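Write the pinch rule down already

May 1, 2020

Everyone who collects grasps by hand has a rule about cloth. Almost none of them have it on paper. Ours at Linaneo lived in Halldóra Hviid's head until November, and then she went on leave. Oops.

So we had 4,000 grasps and two ideas of what a "good" one was. Some people pinched a fold. Some scooped the whole sleeve. Both got the same label — useless for training, and a pain to sort out after.
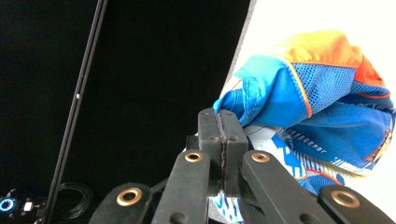
Fold pinch on a sports-type top, pads closed.

My view, for what its worth: a standard for this should fit on one page. Say what counts as closed. Say what a drop is. Say when the operator has to stop and start over, and who gets to throw a take out. The Mogensen draft runs 21 pages and never once defines "fold". Come on.

And check it. Pull 18 takes out of every 1,000, have a second person label them cold, compare. Boring work. Do it anyway.

People tell me rules slow the floor down. Maybe, for a week. Relabeling slowed us down all winter — and I still dont trust the early batches.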